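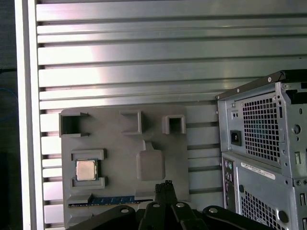 Step 1: Stop the arm before you touch anything

If your gripper has started letting go of parts halfway through a job, I know how you feel, because ours did it for most of December. We strip and refit old desktop PCs on a bench at Harport, and the arm was brilliant right up until it began dropping memory modules. So, first job: press the stop, wait for the arm to settle, and only then put your hand in. I'm saying it loudly as I once reached in during a pause, thinking the program had finished -- it hadn't, and the fingers closed on my sleeve. No harm done, but Vaida Stankevičius made me write it up, and quite right too.

Step 2: Read the log from the bottom

Ours said "grip lost" on 68 cycles out of 339. That sounds like a force problem, so I turned the force up. Please don't do this! All I got was a bent tab on a cable plug and the same fault the next morning. What you want is the line just before the fault, where the controller gives the finger opening. If the opening is drifting while the command stays the same, something mechanical is moving that shouldn't be.

Step 3: Check the finger screws

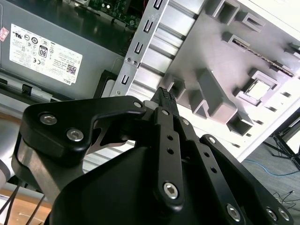

Play in the linkage was our real trouble, and it took me far too long to look for it. With the power off and locked out, hold one fingertip and rock it gently from side to side. It should feel solid. Then go round every silver hex screw on the black linkages, including the little ones up near the tips, which are easy to forget because the big ones lower down look so much more important. Two of our small ones turned under the key with hardly any effort (I said a rude word). Take each loose screw out, clean off the old threadlock, put on a fresh drop and tighten to the figure in your gripper's manual. Don't guess it by feel.

Step 4: Leave it alone overnight

I was itching to try it straight away, but our threadlock wants a full cure and yours may too, so read the bottle. Hicham El Idrissi put a tag on the stop button to keep me off it.

Step 5: Zero it and run slow

Re-zero the fingers, drop the speed right down and run with nothing in the grip first. After that, use a scrap module you don't care about. We went back to full speed on the Friday and have now done 567 cycles with 2 drops, both from a part I'd seated badly myself.

I've put the screw check on the weekly sheet, just under cleaning the fingertips. If yours still drifts after all this, look at the finger pivots next. Kalliopi Ristić found wear in hers at Rerbridge and had to swap the whole finger set.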